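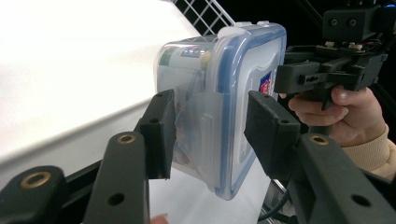
Ruddock Community Help
Search the help pages... Go

Gripper closes late on clear snap-lock boxes when I replay hand-held demos

Print this page | E-mail this page

posted by gasketcase
May 29, 2023

Hello all, long-time reader and very occasional poster, so please bear with me while I get the whole story out.

I've been collecting pick-and-turn demonstrations with a hand-held gripper and converting them in Jerkora 2 so they can be played back on our bench arm at Sillwood. The task is simple to say out loud: grip a clear plastic food container, turn it on its side, set it down. The containers are the kind with a snap-lock lid and a blue rubbery gasket around the rim, with odds and ends inside so they have a bit of weight. I now have 400 demonstrations of this one task, which felt like a lot of wrist work by the end!

For most of the things I've tried (blocks, a sponge, a cardboard tube) replay is lovely. With the clear boxes, the arm gets to the right place and starts to turn or lift while the fingers are still coming together. Sometimes it gets away with it. More often the box slides down between the pads, or one finger pushes against the lid side before the other one has touched anything, and the whole box gets shoved along the table.

What I have tried so far:

- Slowing the replay down to half speed. Better, but it still happens, and I don't want to run everything at half speed forever.
- Adding a fixed pause before the lift. It works for a straight pick, but it ruins the turning motion, where the fingers and wrist are supposed to be moving together.
- Raising the grip force. All I got was a creaky lid.
- Retraining the width estimator with more pictures of clear plastic. No change that I could see.

My own theory is that the clear walls are confusing the width estimate. You can see right through them to whatever is inside, and the frosted parts look different every time the light changes. The arm controller runs at 400 Hz, so I didn't think timing could be the trouble, but I've been wrong about that kind of thing before. Planning is done with Carkska on default settings, if that matters.

Has anyone been through this? I'd be grateful for any pointer, even if it's only to tell me which part to look at first.

posted by two_left_grippers

We had something like this and ended up putting rubber tape on the pads. Plastic boxes are slippery. Also check that your fingers are screwed on tight, ours had worked loose and there was enough play in them to drive us crazy for a week. Good luck!

posted by slowloop

What a nicely written up problem, thank you. I think your theory is a reasonable one, but I'd put it second on the list and look at timing first, even with that fast controller. The loop rate only tells you how often the arm gets a new command. It says very little about how old that command is, or whether the width and the wrist pose inside it belong to the same moment.

Think about where the two numbers come from. Your wrist pose is probably from the tracker, with its own clock and its own smoothing. Your finger width is worked out from camera images, and those get stamped when they arrive at the computer, which is later than when the light hit the sensor. If Jerkora lines the two up by arrival time, then every width value is paired with a pose from a bit too late in the motion. On a sponge you'd never notice, since it squashes and forgives you. A stiff box with a smooth lid on one side forgives nothing.

A quick way to measure it, and I promise it's less trouble than it sounds:

Pick up the gripper with nothing in it. Record yourself squeezing the trigger and flicking your wrist at the same instant, over and over, with irregular gaps between. Plot width and wrist speed on the same time axis. If the bumps sit neatly on top of each other you can stop reading here. If they don't, slide one curve along the other and find the shift where they match best (a plain cross-correlation does it). Your hand isn't a perfect instrument, naturally, so use a good long recording and look at the spread as well as the middle. When I did this on our own rig, the width trailed by 72 ms, and I'd been blaming the perception model for months.

Once you have your number, put it in as the camera latency in the Jerkora import settings and convert again from the raw recordings. Please don't try to shift files that are already converted. Those have been resampled onto a common time base, and shifting them again smears the closing part, exactly the part you care about.

Then there's the other half, which I missed the first time around. The robot's own gripper has a delay too, between being told to close and closing. The arm has its own delay, usually a different one. You want each command sent early by its own amount so they land together. Send the real gripper a step command, log its reported width, and time the gap; then do the same with a small wrist move. Carkska takes a separate lead time for the arm and the end effector, and the defaults are zero for both, so if you've never touched them I would bet a sandwich that this is a good part of what you're seeing.

Now, about the clear plastic. Your idea is easy to test. Plot the estimated width for one clear box demo and one cardboard tube demo. During the hold, both should be flat. If the box trace is jumpy while it's held, the estimator really is being fooled, and I'd switch to tracking something on the fingers themselves so that what's between them doesn't come into it. If it's flat but late, you have your answer.

I'd leave the force alone until all of this is done. And do take the pause out before you measure anything, or you'll be measuring the pause.

posted by gasketcase

Oh, this is wonderful, thank you both. Fingers are tight, I checked. Both lead times in Carkska are indeed sitting at zero, so there's my sandwich gone. I haven't done the wrist-flick recording yet, but I did plot one of the box demos over lunch and the hold looks nice and flat, so I'm feeling a bit sheepish about the estimator. I still have all the raw recordings, thank goodness. I'll convert a small batch first before I commit to the whole set, and I'll post the offset when I have it.

Contact us | © Ruddock Community Help | Back to top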